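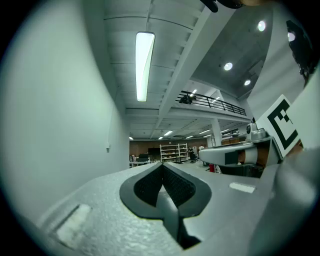 Can a Robot Clean Your Room Yet?

Drollville Science Pages for Kids
Saturday, November 5, 2022

Robots build cars. Robots drive around on Mars. So why do people still have to fold their own T-shirts?

The short answer is that a robot can do some chores, but it does most of them slowly, and it makes mistakes that a six-year-old would not make. The longer answer has to do with hands, eyes, and practice.

Jobs robots already do

Some machines at home do chores every day. A dishwasher washes plates. A robot vacuum rolls across the floor and picks up dust. These machines work well because each one has a single job. The dishwasher doesn't have to find the dirty plates or carry them from the table. A person does that part.

Factories are similar. A robot arm can put the same screw in the same place all day long. The parts always arrive in the same spot, facing the same way. If you moved a part a little to the left, many factory robots would miss it.

Your bedroom is not like a factory. The socks are in a new place every day. One might be inside out. One might be under the bed, where it is dark.

Why hands are hard

Pick up a grape, and then pick up a heavy book. You used a gentle squeeze for the grape and a strong one for the book. You didn't have to think about it. Your skin told you how hard you were pressing and whether the thing was starting to slip.

Most robots don't have hands like yours. They have a gripper, a tool that closes on things from two sides, a bit like kitchen tongs. Many grippers have rubber pads so that smooth things don't slide out. A gripper is fine for a block or a box. It has more trouble with a coin lying flat on a table, or a wet plate, or one page of a newspaper.

Cloth may be the hardest of all. A cup keeps its shape when you lift it. A towel changes shape every time you touch it, so the robot has to look again and make a new plan.

Teaching by showing

How does a robot learn a chore? One way is for a person to write out every move as computer code. That takes a long time, and the code may stop working if the cup is in a different place.

Another way is to show the robot. A person holds a gripper in one hand and does the job with it. A camera on the gripper records what the gripper "sees." Then a computer studies the recordings and looks for patterns, such as where the gripper was when it closed on a cup.
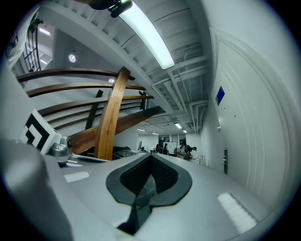
A hand-held gripper inside a building. The black-and-white square on the left is a marker.

Those square markers look like puzzles, and they are made to be easy for a computer to spot. When a camera sees one, the computer can work out where it is and which way it is tilted. If a marker is fixed to a part that moves, the computer can also tell how far that part has moved.

One showing is not enough. Say a computer has 246 recordings of someone putting a cup on a shelf. That sounds like plenty, but if every one was made in the same kitchen with the same cup, the robot may be puzzled by a taller cup or a darker room. It helps to practice in places with different lights, floors, doors, and furniture.

How are they doing with chores?

Wiping a table: Pretty good, if the table is clear. The robot may not know which things it should move first.

Putting toys in a bin: Fair. Big toys are easier than tiny ones.

Folding towels: Slow. You would probably finish the pile first.

Stocking a store shelf: Good with boxes that are all the same size. Bags of chips are harder.

Cooking dinner: Not yet, unless a person gets the food ready and stays close by.

Climbing stairs with the laundry: Some robots can climb stairs. Doing it with a full basket is another matter.

Try it yourself

You will need a pair of kitchen tongs, a sock, a plastic cup, and a coin. Ask a grown-up before you borrow the tongs.

1. Put one hand behind your back. Hold the tongs in the other.
2. Pick up the cup and set it down 3 feet away.
3. Pick up the coin.
4. Fold the sock in half.
5. Now do it all again with one eye closed.

Which step took the longest? Write down what went wrong each time. People who build robots keep notes like that too.

Words to know

Gripper: the part of a robot that holds things.
Marker: a printed pattern that a camera can find easily.
Sensor: a part that notices something, such as light, heat, or touch.
Code: instructions written for a computer.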